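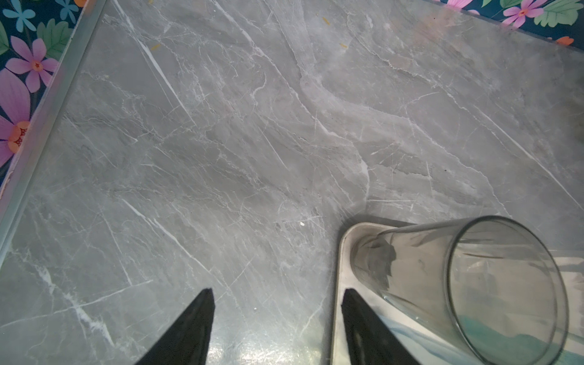

Attention and the mind: notes for the evening talk at Sturkedeck
Start at 7, finish by 8, tea after

Slide 1. Hello and housekeeping
Say hello, thank them for coming out, point at the fire door. Ask who has ever meditated for more than a week running. (Usually half the hands go up and then a few slide down again.) I'm one of the sliders, so tell them that early and everybody relaxes.

Slide 2. What I mean by "the mind"
I'm going to use the word loosely and I'd like you to let me. I mean whatever it is that's hearing this sentence. Philosophers have been arguing about it for a very long time and I can't settle it before the tea break. What I can do is ask you to look at it for 30 seconds. Eyes shut if you like.
(Time it. Don't talk! I always talk.)

Slide 3. Where did you go?
Ask for shouts. Dinner, work, the itchy jumper, somebody's always planning a holiday. Then the bit I love: at some point you noticed you'd gone. Who noticed? Leave that hanging, have a sip of water.

Slide 4. The notebook
I kept a notebook for 62 mornings last year, sitting in the back bedroom with the heating off. Most of it is dull. "Knee hurts." "Thought about Triltik again." That's the word I made up for the flat, grey feeling you get when a quiet spell doesn't deliver anything. I was cross with it for weeks, then one morning in August I got curious about it, and it had a sort of texture to it, a weight behind the eyes. Read out the August page if there's time.

Slide 5. Picture break
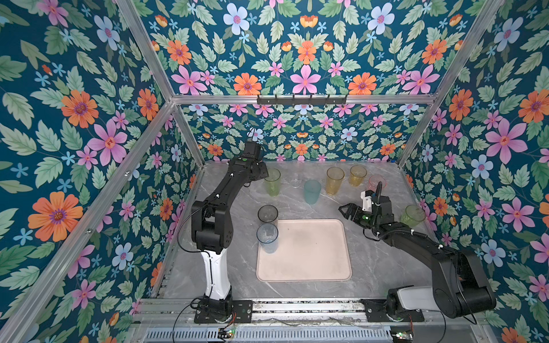 Two robot arms, a green cup and some very flowery wallpaper

Let them look for a moment, then ask them to look away and tell their neighbour one thing they remember. People pick wildly different things. Ask what they did with everything else that was in front of them. Link back to slide 3.

Slide 6. Does the universe care?
Careful here. At the Koveo weekend I got carried away and one chap thought I was saying you can wish a car into your drive. I don't believe that. I do believe that how you pay attention changes the life you end up living, and I find that quite enough to be going on with. If anyone brings up physics, say cheerfully that I got as far as school science and would be bluffing.

Slide 7. Try it at home
Pick 2 ordinary jobs, washing up and climbing the stairs, say. Do them without the radio for a week. Write one line each evening, even if the line is "forgot".

Slide 8. Questions
The Carrillo group meets upstairs and the sign-up sheet is by the urn. Handouts on the chairs (I printed 400, please take a spare for a friend). Switch the projector off before I sit down, it hums.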